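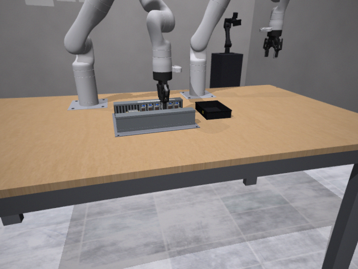
4. Oiling and caring for the worktop

Your Lukia worktop leaves the factory sanded and with one thin coat of oil. That coat protects it in shipping. It does not protect it from coffee, solvent or a wet glass. Oil the top before you use it, and again whenever water stops beading on the surface.

4.1 What you need

Lukia worktop oil, 200 ml (one bottle is enough for two coats on the standard top)
Lint-free cotton rags
Fine sanding pad, supplied in the hardware bag
Nitrile gloves
A metal can with a lid, half filled with water

CAUTION: Rags soaked in oil can heat up and catch fire on their own. Put used rags in the can of water right away. Do not leave them in a pile or drop them in a trash bin.

4.2 First oiling

1. Clear the top and wipe it with a damp rag. Let it dry for 2 hours.
2. Sand lightly along the grain with the supplied pad. Do not sand across the grain. Scratches that you can't feel will show once the oil goes on.
3. Vacuum the dust, then wipe again with a dry rag.
4. Shake the bottle. Pour a small pool of oil in the middle of the top and spread it toward the edges with a rag.
5. Work oil into the front edge and both ends. End grain soaks up more than the face, so go over the ends until they stay shiny for a few minutes.
6. Wait 15 minutes, then wipe off everything that has not soaked in. The surface should feel dry to the hand.
7. Leave overnight. Repeat steps 4 to 6 for the second coat.

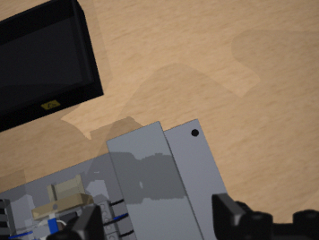 NOTE: Oil left standing on the surface turns sticky as it cures. If this happens, rub a little fresh oil over the sticky area, wait five minutes and wipe hard with a clean rag.

4.3 Daily care

Wipe up spills as they happen. For everyday dirt use warm water with a few drops of dish soap, then dry the top. Do not use bleach, ammonia or scouring powder. Put a mat under anything with rubber feet; some rubbers leave a dark mark that goes deeper than the oil.

4.4 Rings and small dents

White rings usually fade after a light sanding and one coat of oil. For a dent, lay a damp cloth over it and press with a warm iron for a few seconds at a time. Let the spot dry overnight before you sand it.

Replacement oil is part no. 303. The sanding pads are sold separately. For fixing the top to the legs, go back to section 3.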